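Block Table Practice: Frequently Asked Questions

Clivix bench guidelines, updated 2018-06-03

These answers cover the Katene block task: a reference build sits inside the outline drawn on the table, and the arm makes a matching build in front of it. They apply to every station that logs runs to Podby.
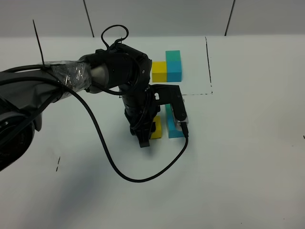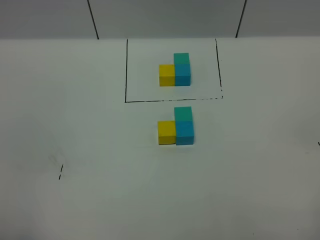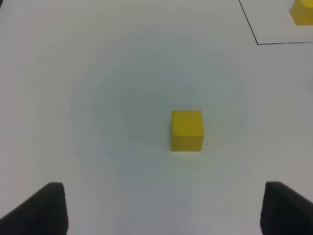 Who has to follow these rules?

Anyone who starts a run, resets the table or labels the results. If you only watch, you need the section on where to stand and nothing else.

What counts as a match?

The copy must have the same colors in the same positions as the reference, seen from the front of the table. For the yellow, blue and teal build, yellow goes on the left, blue goes to its right, and teal goes on top of the blue. Blocks that are meant to be side by side should touch.

Do the edges have to line up exactly?

No. A small offset between two front faces is fine as long as the upper block is supported and stays put when the gripper lets go. Score a gap you can see through as a miss. If two people disagree on a gap, mark the run "unclear" and move on.

Can the copy go inside the outline?

No. The outline is for the reference only. A copy that crosses the line fails, even if the build is correct. A copy that stops short of the line passes.

Part of the line on my table is dashed or worn. Should I redraw it?

Not in the middle of a set. Finish the set, note the change in the log, then redraw. Runs from before and after a redraw get different set numbers. Stray marks elsewhere on the table can stay unless they touch the work area. Clean them between sets if they bother you.

Who builds the reference, and when?

The operator builds it by hand with the arm parked and motion disabled. Build it before the run starts and don't touch it again until the run has been saved. If the arm bumps the reference, stop the run and label it "reference moved". Do not put the block back and continue.

How fast may the arm move?

Our limit for this task is 44 millimeters per second when the gripper is close to the table and 102 everywhere else. These are house limits. They are lower than what the arm can do, and they are set in the Nudis profile that loads with the task. Don't edit the profile at the station. Ask for a new one if you need it.

Where should I stand?

Behind the floor line, which is 600 millimeters from the front edge of the table. The person with the stop button stays there for the whole run — no stepping out to answer the phone. Visitors stand behind the operator.

Can I reach in to fix a block that tipped over?

Only after you have pressed stop and the arm has come to rest. Pausing the program is not enough. A paused arm can start again from the keyboard, and someone else may be at the keyboard.

What should I check on the cables?

Before the first run of the day, move the arm slowly through its full reach and watch every loose cable. A cable may rest on the table, but it must not pull tight at any point, catch on a joint or sweep through the blocks. Check that each plug at the gripper is fully seated. If a cable is held down with wrap or ties, look for places where it has worked free, and replace the wrap when it gets torn.

And the gripper?

Open it all the way and close it once with nothing in it. Look at both fingers for loose pads and bits of foam. Then open it again before the approach. The fingers should be well clear of the block on both sides when they come down.

Do I need both camera views?

Yes. The fixed view is used to judge the finished build, and the wrist view is used to see what happened at the grasp. Check both before you start. It is normal for the wrist view to show only part of the reference, or none of it, depending on where the arm is. The fixed view should show the whole outline when the arm is out of the way.

How many tries does a run get?

Up to 3 grasps per block. After that, end the run and label it "grasp failed". Log dropped blocks even when the next try works.

Can I delete a bad run?

No. Label it and keep it. The monthly review in January had to be done over after several stations removed runs they thought were useless, and the failure rates came out too low. Test runs are the one exception, and they should be started in test mode so they never reach the log in the first place.

What if the blocks are worn?

Swap the full set at once, so the reference and the copy always come from blocks of the same age. Foam that is dented or has a torn corner goes in the spares bin. Write the date on the bag when you open a new set.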